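Koyama Hand Demonstration Project
Progress report to the Endumitz Fund, October

We're glad to be writing with good news this time, and thank you again for your patience over the summer (the move to the new room took longer than any of us hoped!). We now have 334 demonstrations saved and checked, all done by hand with the paired grippers, across 14 household tasks.
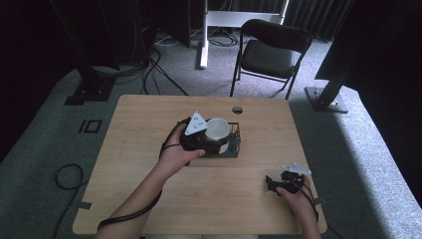 Most of our time went to the mug and basket tasks, which are harder than they sound, as both hands have to agree on who is doing what. New demonstrators tend to rush, so we give each one three practice runs before we keep anything, and the recordings are much steadier for it.

The Gamix software still drops the left hand's track now and then, and Drunov has promised us a fix. We would like to spend the remaining equipment money on three spare cables and new straps, if you're happy with that. Training on the full set starts as soon as the last task is checked.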